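22/06/2019

**Wikano Baseball Club Extends Protective Netting to Both Foul Poles**

The Wikano Baseball Club will extend the protective netting at Pridetti Field so that it runs from behind home plate to the foul pole on each side. The work begins after the current homestand and is scheduled to be finished before the club's next home series. No home games will be moved.

The netting now in place stops at the far end of each dugout. When the work is done, every seat at field level along the first base and third base lines will be behind a net. The change affects 641 seats in sections 2 through 14, most of which are held by season ticket members.

The club began looking at longer netting in April, after a review of where foul balls had landed during the past two seasons. The review showed that line drives were reaching the lower rows past the dugouts more often than the club had expected, and that many of those rows are popular with families. The club asked ticket holders in the affected sections for their views before making a decision. Most of those who replied were in favor. Others were worried about the view, about autographs and about losing the chance to catch a ball. 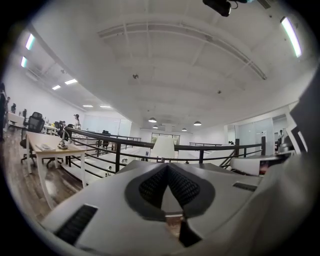 The new netting will be made from a thinner cord than the one used behind home plate today, and it will be dark green to blend in with the outfield wall. The older section behind the plate will be replaced at the same time so that the whole net matches. Beyond the dugouts the net will be lower, and pop-ups will still come down in the seats.

Installation will be handled by Jiltia, which also put in the field's new bullpen fencing before the season. Crews will set new poles near each bullpen first and then hang the cable and net. The third base side will be done before the first base side. The parking area behind the third base gate will be closed while the poles go in, and the ticket office will stay open during its normal hours.

Autographs will continue. Two openings in the net, one at the end of each dugout, will be used by players before games. They will be open from the time the gates open until 10 minutes before first pitch, then closed and tied down. Fans do not need a ticket in those sections to line up, but are asked to return to their own seats once the openings close.

Season ticket members in the affected sections who would like to sit elsewhere may ask for a move at no charge for the rest of this season, as long as seats are available. Requests can be made in person at the ticket office or by phone. Members who stay where they are do not need to do anything - their seat numbers and prices remain the same.

The cost of the project is being shared by the club and the city of Ugwu, which owns the ballpark. Ticket and parking prices will not change this season as a result of the work.

Gates at Pridetti Field will open at the usual time for the first game with the new netting in place.

**Media contact:** Wikano Baseball Club, Communications Office, Pridetti Field, Ugwu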